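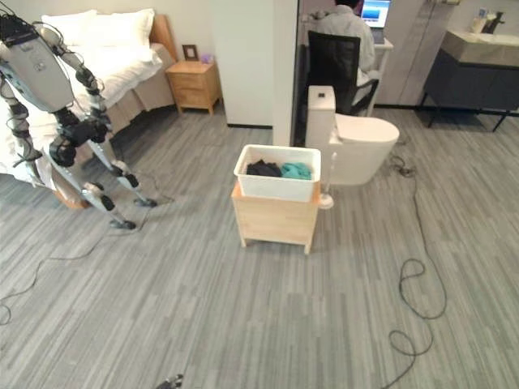

Scoring Long Household Tasks by Stage: A Guide for New Evaluators

Purpose of this guide

The Damville protocol is used at the Garside laboratory to evaluate policies on household tasks that take several minutes and involve both walking and handling objects. A single pass or fail mark says little about such tasks. A policy that reaches the correct appliance and then drops a garment receives the same mark as one that never leaves its starting point. Stage scoring records how far each trial progressed and where it stopped.

The guide covers the laundry task. Evaluators should already be familiar with the Horkari control software and the room safety rules.

Step 1. Write the stages before running any trial

The laundry task is divided into 6 stages:

Approach the basket
Lift and carry the basket
Reach the washer
Set the basket down and open the door
Transfer the garments
Close the door

Each stage needs a written end condition that a second evaluator could apply from the recording alone. "The robot handles the basket well" cannot be scored. "The basket is at rest on a surface and stays there after both hands are withdrawn" can be. The stage list is fixed once the first scored trial begins. If an end condition proves unclear, finish the set, note the problem, and revise the wording for the next set.

Step 2. Fix the starting conditions

Select the starting pose, basket position and garments from the trial sheet. Do not choose them on the day. Every policy under comparison must face the same list of starting conditions, in the same order. Garments are dropped into the basket from above and left as they fall – folding or arranging them makes the transfer stage easier and the results cannot be compared with earlier sets.

Step 3. Run and mark the trial

Start the recording before the policy is enabled. Mark each stage at the moment its end condition is met. Do not award a stage early on the expectation that it will be completed.

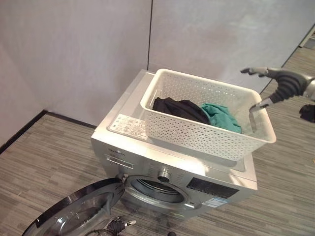
Stage 4 causes the most disagreement between evaluators. It has two parts, and both must be satisfied before the mark is given. An open washer door with the basket on top of the machine may look like a finished stage, but if a finger is still hooked over the rim the hand has not been withdrawn, and the basket cannot yet be marked as released. Wait for clear separation.

If a person touches the robot, the basket or the washer during a trial, the trial ends at the last completed stage. Enter the reason in the Camisov log using one of the standard codes.

Step 4. Compute and report

The trial score is the number of stages completed divided by the total. Report the mean score, the full completion rate, and the share of trials that ended at each stage. The last of these is the most useful to the training team. In the July set of 227 trials, the stage breakdown led to a change in how release examples were sampled during training – the mean score alone would not have pointed to it.

Trials stopped by a hardware fault are listed separately and repeated from the same starting condition.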